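Fikine opens linen service for small guesthouses in September

Company takes over the textile business of Benmoussa and keeps the existing prices for current customers

Fikine, a supplier of textiles to hotels and clinics, announces that its new linen service for small guesthouses will start in September. The service is made for houses with few rooms, which until now had to buy their own sheets and wash them on site or send them to a laundry that prefers large orders.

With the new service, a guesthouse signs one contract and receives clean sheets, pillowcases and towels on a fixed morning each week. Deliveries arrive before 10 a.m. The used linen is taken back on the same visit. There is no minimum number of rooms, and the contract can be stopped with 4 weeks of notice.

"We have received the same question from small owners for many years, and we always had to answer that our trucks do not stop for one bag," said Latifa Helmy, managing director of Fikine. "Now we have the routes and the washing capacity to say yes. I am very glad about this." 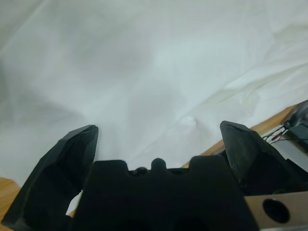 White fabric with soft folds.

The service became possible after Fikine took over the textile business of Benmoussa earlier this year. The agreement includes the laundry hall at Mukitz, the delivery routes and the contracts with 570 customers. All employees of the hall were offered to stay in their positions. Prices for the customers of Benmoussa remain the same until the end of their present contracts.

At the start, 900 complete bed sets are reserved for guesthouses. Owners can choose between plain cotton and a cotton blend that needs less ironing. Both are offered in single and double size. Colored bed linen is not part of the service for the moment.

Damaged pieces are repaired in the sewing room at Mukitz when the repair is possible. "A small hole near the hem is no reason to throw away a sheet," said Doaa Ashour, head of the sewing room. "Last year my team repaired 1,144 pieces, and most of them went back to the customers."

Guesthouse owners who wish to join can ask for a price offer from the customer office at Mukitz. The first delivery is made two weeks after the contract is signed. A trial month without a longer contract is also offered.

Press contact:
Othmane Helmy
Communications, Fikine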